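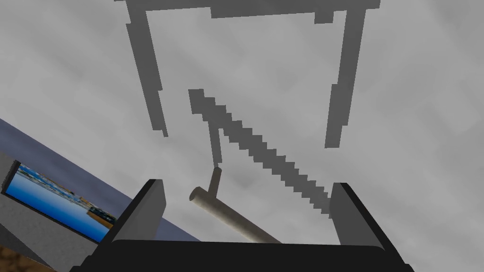 3.2 How we asked people about damp

I did most of the Erstead interviews myself, and Blair Crichton did the rest. We sent out 1120 letters and got 159 replies – better than I'd feared! I then rang 30 of those households for a proper natter about windows, washing and heating bills (Figure 2 goes with the section as a whole).

Figure 2. Cabinet and large screen.

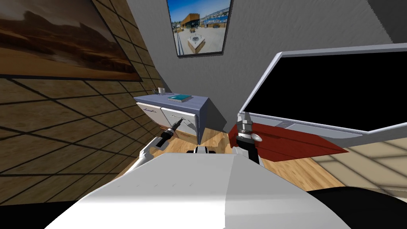
3.3 What they told us

Drying clothes indoors came up in nearly every call, mine included.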